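Inventário de Mobiliário e Janelas – Sala Bununell

LEIA-ME do conjunto de fichas, versão 2

Resumo

Este conjunto reúne as fichas de mobiliário e de caixilharia da sala grande do segundo piso do edifício Esteves, conhecida internamente como sala Bununell. São 248 fichas, uma por peça ou elemento fixo. O levantamento foi feito em fevereiro por Benedita Peixoto e Adelino Vieira, a pedido da Plelteck, que ocupa o piso, e serve de base à redistribuição dos postos de trabalho e ao plano de limpeza dos vidros.

A versão anterior só cobria cadeiras e mesas. Nesta entraram também as janelas, os peitoris, os puxadores e o que estava pousado no chão junto às paredes na altura da visita.

Conteúdo da pasta

fichas.csv – uma linha por peça, separador ponto e vírgula, codificação UTF-8
janelas.csv – uma linha por vão, com referência ao puxador e ao peitoril
planta.pdf – planta da sala, com os códigos de zona
notas.txt – observações soltas da visita, sem formato fixo

Campos de fichas.csv

codigo: identificador da peça, com a letra da zona e três algarismos (por exemplo, B017)
tipo: cadeira, mesa, estante, candeeiro, elemento fixo, outro
cor: cor dominante, em minúsculas
encosto: só para cadeiras; valores "rede", "tecido", "sem"
apoio_cabeca: sim ou não, só para cadeiras
estado: de 1 (para abate) a 5 (como novo)
zona: A, B, C ou D, conforme a planta
observacoes: texto livre

Zonas

A zona A vai da porta até ao primeiro armário. A zona B acompanha a parede das janelas. A zona C é a das mesas de trabalho. A zona D é o canto do fundo, onde ficam as estantes, e tem 34 fichas, quase todas de arrumação.

A parede de janelas da zona B tem caixilhos escuros e peitoril interior. Uma das janelas grandes tem puxador preto em L, de base redonda, e ao lado dele, no peitoril, há uma pilha branca de papéis ou plásticos que ficou registada como "outro" e aguarda destino. No chão, ao pé das janelas mais adiante, há mais coisas pequenas, brancas e de cor, registadas numa só linha. A cadeira de escritório preta, de encosto alto em rede e com apoio de cabeça, está virada para as janelas, à esquerda do poste branco vertical. O poste entra como elemento fixo e a etiqueta branca com marca vermelha que tem à volta, na parte de cima, vai descrita em observacoes.

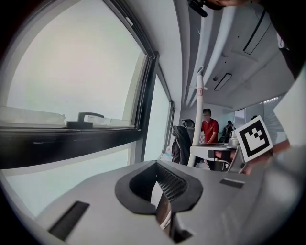 Regras de preenchimento

Cada peça fica na zona onde estava no momento da visita, mesmo que pertença a outro posto. As cadeiras mudam muito de sítio durante o dia, por isso a zona de uma cadeira deve ser lida com cuidado.

Objetos pequenos agrupados contam como uma ficha. Papéis e embalagens em cima das mesas não foram registados. Nos peitoris foram, porque atrapalham a abertura das janelas e a limpeza.

Os elementos fixos (postes, caixilhos, radiadores) não têm valor no campo estado. Deixar vazio, não escrever zero.

Valor de substituição

O ficheiro não traz preços por peça. A Sofia Sampaio calculou à parte um valor de cerca de 2.000 euros para trocar as cadeiras com estado 1 ou 2, com base na tabela do fornecedor Onel. Quem precisar do cálculo deve pedi-lo diretamente.

Problemas conhecidos

Na zona C há códigos repetidos em duas mesas iguais (C041). Falta decidir qual delas muda de número.
O campo cor mistura "cinzento" e "cinza". Usar os dois nas pesquisas.
Nas janelas do fundo falta o tipo de puxador. Adelino Vieira ficou de lá voltar numa quinta-feira de manhã.
A planta ainda mostra um biombo que já foi retirado.

Alterações em relação à versão 1

Acrescentado janelas.csv.
Acrescentado o campo apoio_cabeca.
Retirado o campo marca, que estava quase sempre vazio.
Zona D separada da zona C.

Utilização

O conjunto é de uso interno. Pode ser copiado para outras folhas de cálculo desde que se mantenham os códigos. Não serve como inventário contabilístico, que é mantido por Salvador Seixas noutro ficheiro e com outra numeração.

Contacto

Correções às fichas: Benedita Peixoto
Planta e zonas: Salvador Meireles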